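3 min read

By Krisztina Csizmadia

About Trultgate

Trultgate publishes short biographies of people who make videos, podcasts and livestreams for a living. We started with a list of 30 names and a shared spreadsheet. The site now has some 900 profiles, and we add new ones most weeks.

Each profile covers the same ground: where the person grew up, how the channel began, who they have worked with, and what they are doing now. We do not print home addresses, the names of young children, or guesses about who is dating whom. Net worth figures are left out too – we have never found a way to check them.

Who we are

There are six of us. Krisztina Csizmadia edits the site and reads every profile before it goes up. The others write, check dates and answer mail. Before Trultgate, most of the team worked on Dromum, a newsletter about online video that closed in September.

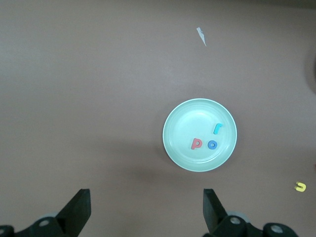 Page last changed: 5/27/20

Our Virkby section is for creators with small audiences. A channel needs at least 100 published videos to be listed there, and subscriber counts do not matter. The Dobson archive holds profiles of people who have stopped posting. Those pages stay up but are only edited to fix errors.

Corrections

If a profile about you is wrong, write to us through the contact form and tell us which line needs fixing. A link to a source helps. We do not take payment for profiles or for changes to them.

Get new profiles by email once a week. Enter your address to subscribe. You can unsubscribe at any time.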